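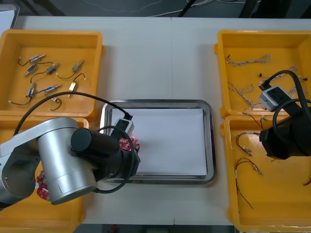

2021-03-04

Third day without the boiler. The man from Fulteck came at ten, took the front off and said the fan had gone, then said the part would be Monday at the earliest. I rang Frida Toft to ask if I could have a bath at hers and she said yes, any evening but tonight. Spent the rest of the morning on the kitchen drawer, tipping everything out to find the boiler guarantee. I want to sort it properly this time, with shallow yellow bins like the four on the white table, two each side of the tray, and a sheet of clean paper in the middle to put things down on. At present the fuses live with the birthday candles. I did find the guarantee. It ran out in November.

Walked to the post office after lunch to get out of the cold house. 3,064 steps there and back, fewer than I thought. Posted Mum's parcel, two books and the grey scarf. 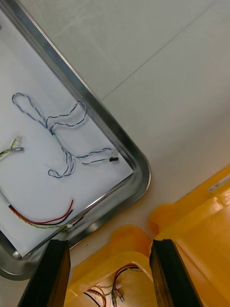
Bought milk, a bag of Zoëga coffee and a second hot water bottle. The small heater does the bedroom well enough but the bathroom is bitter, and I brushed my teeth in my coat. Soup for tea, the last of the leeks in it. Need to ring Fulteck again tomorrow and ask what the call-out costs, as he left without saying. Bed at nine with both bottles.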